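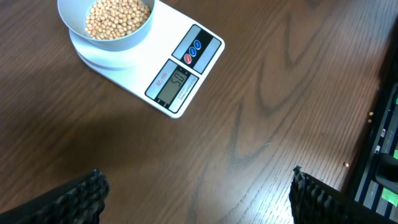 The Fluvudham club awards were held on Friday night in the function room above the bowls club, same as last year. I went because my sister was up for most improved in the women's second team. She didn't get it, but the food was good.

Runner of the year was Rosalind Hutchins, and I don't think anyone was surprised. She won the Colden fell race in the rain and was second at Lidis a fortnight later, on a course she says she doesn't like. Her speech lasted less than a minute. She thanked her lift home.

Barrett Okafor got the long service award. He has been timing races for the club since before we had a proper clock, and he still writes every finisher down on paper as well.

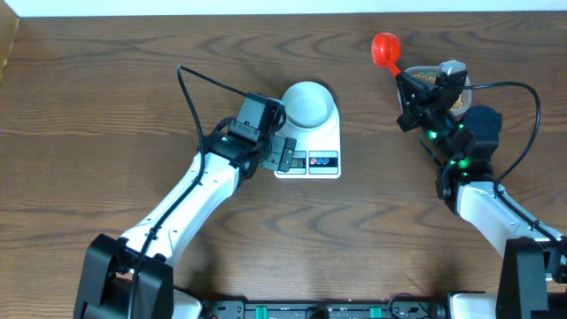

The raffle and the auction raised £2,341 between them, and £400 of that came from one signed vest. The money goes towards new cross-country kit for the juniors, who have been sharing tops between age groups.

There was a new prize too, the Valtonen Cup, for the best result by someone over 60. It went to a man from the Tuesday group whose name I didn't catch, sorry. He had a table of 4 grandchildren making a lot of noise for him.

My only complaint is that the whole thing started late and the last bus goes at half ten, so I missed the end of the team awards. If anyone has the full list of winners, please put it in the comments.

Next race is the Lidis 10K in June. I have entered but haven't done much running.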